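# Household Chores by Machine: Gallery

The Ridier programme at Kennedy examines whether machines are ready to take on ordinary work in homes and shops. Over 200 sessions have been recorded since May, covering laundry, table clearing and shelf stacking. The page is maintained by the Fasta project office and was last revised on Sep 13, 2023.

Laundry remains the most demanding part of the programme. A box keeps its shape when it is lifted; a towel does not, and the machine must find an edge or a corner before any folding can begin. Towels are therefore treated as a task in their own right, with each stage assessed separately - finding the corner, taking hold, lifting and laying flat.

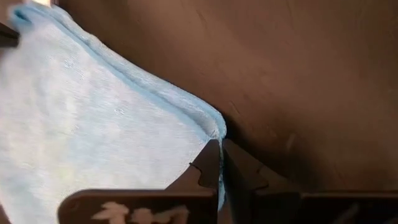 *Towel handling: a light blue towel held at one corner between the gripper fingers.*

A secure hold on one corner is counted as a completed stage, but a folded towel requires several such stages in succession. The present rules allow 80 seconds for each towel and seven towels for each session. Attempts that need help from a member of staff are entered separately and do not count towards the result.

The programme's view is that supervised work on single items is within reach, while a full basket of mixed washing is not yet a reasonable expectation. Shop-floor trials with Rosico will follow the same rules. Requests to reproduce material from this gallery should be addressed to the Fasta project office.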